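Recording cushion tidying with a head camera: hands keep leaving the view

Posted in Home Builds, June 2, 2024

Johanna Sutter
I am building a two-arm tidying robot in the living room and collecting my own demonstrations for it. The task is straightening cushions on a sofa. I record from a head-mounted camera, both hands working, and a tracker script writes the wrist positions per timestep. So far I have 1306 clips. In 54 of them the tracker loses one hand during the last press, when the cushion is already upright against the backrest. Lighting is the same for all clips. The policy trained on this set reaches the cushion, then stalls before the press. 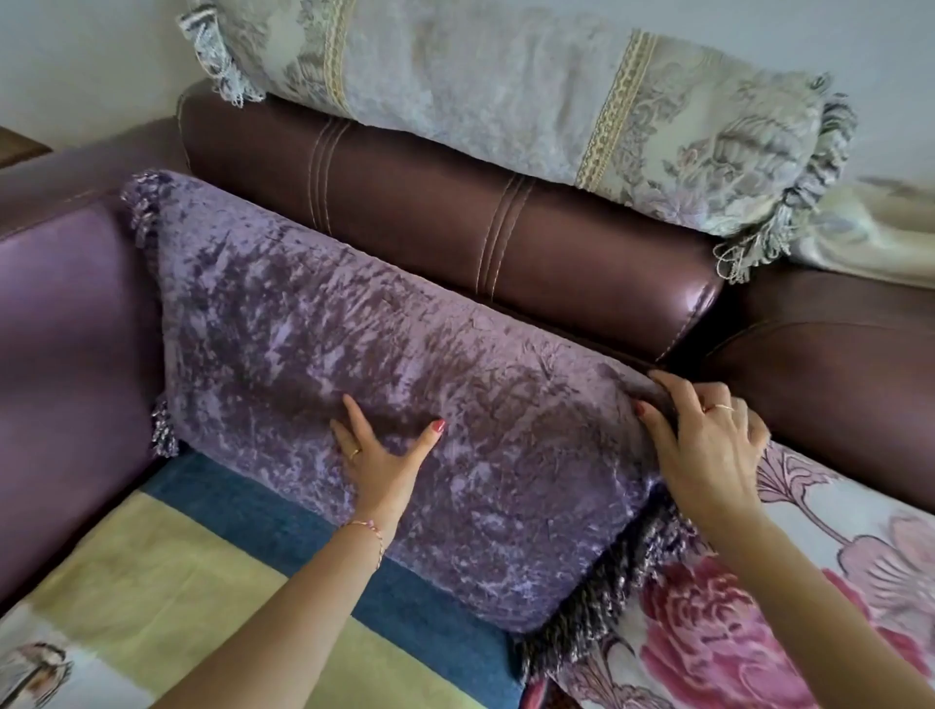
Final press, left hand flat, right hand on the upper corner.

Should I drop the bad clips, or relabel them by hand? Camera pitch is fixed. Arms are driven by a Kofler board, logging goes through Dotach.

Silvan Marti
Relabel. If the failures all fall in the last press, dropping them removes the part of the task your policy is already weak on.

Check the fabric too. Crushed velvet changes shade with the direction of the pile, so every press alters the texture under the palm. Mine lost track on velvet and held on plain cotton. Two things helped:

Lower the tracker's confidence threshold for the last 3 seconds only, then smooth the wrist path.
Tilt the camera down a few degrees and recalibrate. Forearms stay in view longer.

The fringe is a separate problem. Mask it if you compute a cushion outline, otherwise the corner estimate jumps around. For the stall, plot the predicted gripper height against the recorded one before you retrain anything.

Trovgate
drop them, 54 is nothing. also try a plain cushion first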